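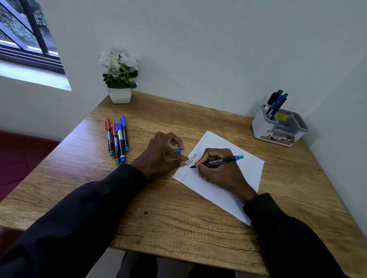

Grippers compared on a pen: notes from the Trirnstead bench

1/9/19

The automation group at Stesine has been comparing two grippers since April on a task most people learn before they can tie a shoelace: holding a marker and writing a word. The lead engineer, who asked that the work be credited to the Trirnstead bench as a whole, spoke to us at the Ullbridge site.

Both candidates are fitted to the same arm and run from the same controller. The first is a parallel-jaw unit with flat rubber pads. The second, sold under the name Fraser, has three jointed fingers. "The parallel jaw is stiffer," the engineer said. "If you only want a line on paper, stiffness wins. The barrel is round, though, and the pads touch it along two narrow strips. Push sideways and it rolls."

The reference for the comparison is a person writing at a table, recorded from head height. The word is "Victoria", chosen for its straight strokes, its curves and the dot and crossbar that force the tip off the paper. "We wanted lifts. A gripper that drifts while the pen is down can look fine until you ask it to come back and cross the t."

The bench has logged 2,972 written words. Grip shift is measured after each one, and the Fraser is now re-gripped every 19 words, against every 8 for the parallel jaw. It is slower to close and needs recalibrating when the pads are changed.

Caps are a separate problem. "A person pulls the cap, keeps it between finger and thumb, and uses the same hand to steady the sheet. We have one arm. The cap goes in a fixture and the paper is taped." A second arm has been costed but not ordered.

The camera gave more trouble than either gripper. Mounted on the wrist, it lost sight of the tip whenever the fingers closed low on the barrel – the grip people tend to use. It now sits on a fixed post to the left, with a new exposure setting for window light.

Asked which unit would be kept, the engineer would not commit. "The Fraser for writing, on present figures. For picking markers off the table I would still fit the parallel jaw. We have not tested either with pencils."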